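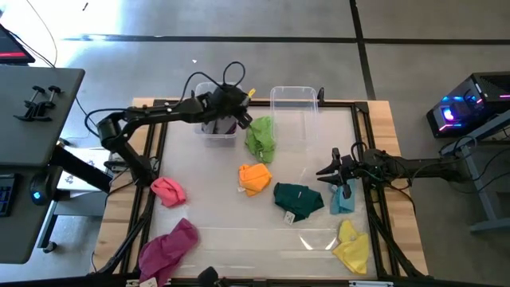
How to Transfer a Saved Game to a New Console in Randska

Randska stores each player's progress in a save profile. The profile contains the story position, the inventory, the map markers and any custom control settings. Players who replace a console, or who wish to continue a game on a second one, may move this profile by following the procedure set out on this page. The procedure applies to the standard edition and to the Iyamu expansion.

Before You Begin

Both consoles must be running the same version of the game. The version number appears in the lower corner of the title menu. If the two numbers differ, install the update on the older console and restart it before continuing.

The player must be signed in to the same Iter account on both consoles. Profiles cannot be moved from one account to another, and the support desk is unable to make exceptions for members of the same household.

Confirm that the new console has at least 3 GB of free storage. A profile with many screenshots may take up more space than the save file alone. Screenshots can be left out of the transfer at Step 3.

Step 1. Close the Current Session

On the original console, travel to any rest point and select Save and Exit. Automatic saves made during a mission are not included in a transfer. A player who is partway through a mission should either finish it or return to the last rest point.

Step 2. Create a Transfer File

From the title menu, open Settings, then Profile, then Prepare Transfer. The game will display a list of the profiles on the console. Select one profile and confirm. Each profile must be prepared separately.

Step 3. Choose What to Include

Three items are selected by default: progress, control settings and screenshots. Clear the box beside any item that is not wanted. Progress cannot be cleared. Players using the Mostell controller should leave control settings selected, or the button layout will have to be entered again by hand.

Step 4. Upload the File

Select Upload and wait for the confirmation message. Do not switch off the console or place it in rest mode while the progress bar is moving. When the upload is complete, a transfer code will appear. Write the code down exactly as shown, including capital letters. The code remains valid for 40 hours.
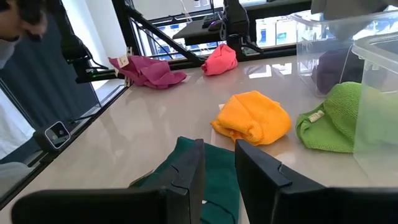 Dark green and orange towels on a glossy beige tabletop.

Step 5. Download on the New Console

Open the same Profile menu on the new console and select Receive Transfer. Enter the code and confirm. If a profile already exists in the chosen slot, the game will ask whether to replace it. This choice is final – a replaced profile cannot be restored.

Step 6. Check the Profile

Load the game and review the inventory and the map before playing further. The profile on the original console is locked after a successful download, but it is kept for 23 days. During that period it can be unlocked from the Profile menu if the transferred copy is found to be incomplete.

If the Transfer Does Not Work

Error 100 means that the code has expired or was typed incorrectly. Enter it once more, and if the message returns, repeat Steps 2 through 4 to obtain a new code.

A download that stops before the end may be resumed with the same code. Items from the Iyamu expansion will not appear until the expansion has been installed on the new console; they remain stored in the profile in the meantime.

Requests for help should be sent through the support form and should include the account name, the version number and the text of any error message.

Prepared by Nneka Lawal, Player Support
Reviewed by Huguette Boyer
Last updated 06/02/2021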